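Building Physics, Unit 4: Daylight in Side-Lit Rooms

A window admits light from three sources: the sky itself, the sun when it is in view, and outside surfaces that reflect either one. The daylight factor covers the first and last only. It is the ratio of indoor to outdoor illuminance under an overcast sky, stated as a percentage.

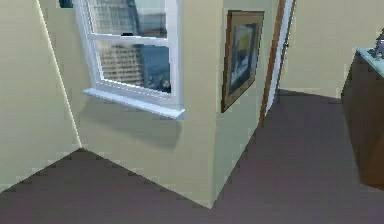
Render: Trinudero

Pale walls raise the internally reflected component. Dark floor finishes lower it, and the loss is greatest at the back of the room, where little of the sky is visible from desk height.

Worked value. Outdoor illuminance is 3,569 lux. Indoor illuminance at the reference point is 53 lux. The daylight factor is 53 / 3,569 = 1.5 percent. Use the same outdoor reading for every point on the grid only if the sky is stable.
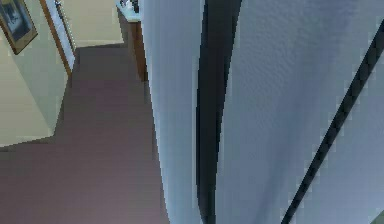 The no-sky line marks the limit beyond which a point on the working plane receives no direct skylight. Plot it in section first, then in plan. Projecting walls and deep reveals move it toward the window.

Shadow softness depends on the angular size of the source. Overcast sky through a wide opening gives a broad penumbra. A small lamp gives a narrow one.

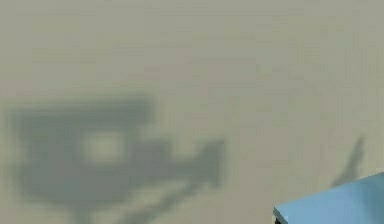 Lorcan Ó Néill objects that penumbra width should not be used to judge source size unless the distance from object to surface is also known. His correction is adopted in Problem 4.

Problem 4. Repeat the worked value with an outdoor reading of 3,297 lux. State the change in daylight factor.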